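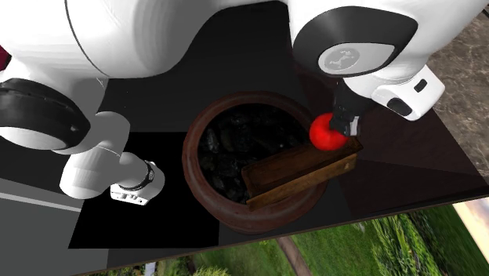 Celtcombe Growers Forum > Containers and Patios > Repotting an olive, how big to go?

prallarside_pat
March 17, 2026
I've had an olive in the same plastic tub for 4 years and it's drying out within a day of watering. Roots are coming out of the bottom. I want to move it into something heavier because the yard gets the wind off the estuary and the tub has gone over twice this winter. Garden centre told me to go straight to the biggest pot I can lift. My neighbour says one size up and no more. Which is it?

Thanasis Moschos
One size up. Olives don't mind being a bit tight. Put a small root ball in a huge pot and the outer compost stays wet all winter with no roots in it to drink it. I lost two that way before I stopped doing it.

dibber
Disagree, at least for an older tree. Mine went from a 30 cm pot to a 50 cm one in a single move and never looked back. It depends on the mix. If a third of it is grit the water goes straight through whatever the size.

Thanasis Moschos
A third grit is fine if people do it. Most tip in a bag of multipurpose and leave it at that.

prallarside_pat
What about crocks in the bottom? I've got a bucket of broken tile.

marrowman
Don't bother. One piece over the hole to stop the compost washing out, or a bit of mesh. A deep layer of rubble only takes up root space.

dibber
Agree with marrowman on that one. Put the weight in the pot itself. Terracotta is heavy enough on its own once it's full, and it dries faster than plastic or glazed. Check it's frost proof. "Frost resistant" on the label is a different thing and mine flaked after one cold March.

prallarside_pat
Thanks. There's a 45 cm one at Helmy for 90 pounds and a similar one at Gomex for 199, which seems daft. I'd like a stone mulch on top as well, to keep the weeds down and stop the blackbirds throwing compost everywhere. 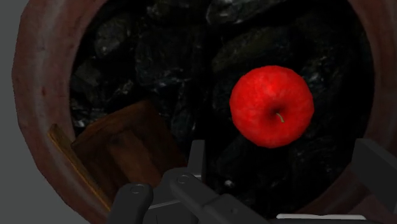

Wael Bennani
Leave a gap below the rim if you're mulching, three fingers at least. Otherwise the water runs off the stones and over the side before it soaks in. And keep the stones off the trunk.

marrowman
I'd skip the mulch altogether for the first year. You can't see when the compost is dry and you end up guessing.

Wael Bennani
You can push a finger in between the stones. It isn't hard.

marrowman
Fair enough, but people don't. They look at the top and water it anyway.

dibber
Pat, the Helmy one sounds all right if it's got a proper drainage hole. Stand it on feet whichever you buy.

prallarside_pat
Going for the 45 and a gritty mix then. Will do it next week if the frost keeps off. Do I tease the roots out or leave them?

Thanasis Moschos
Loosen the outside ones if they're circling. Leave the middle alone.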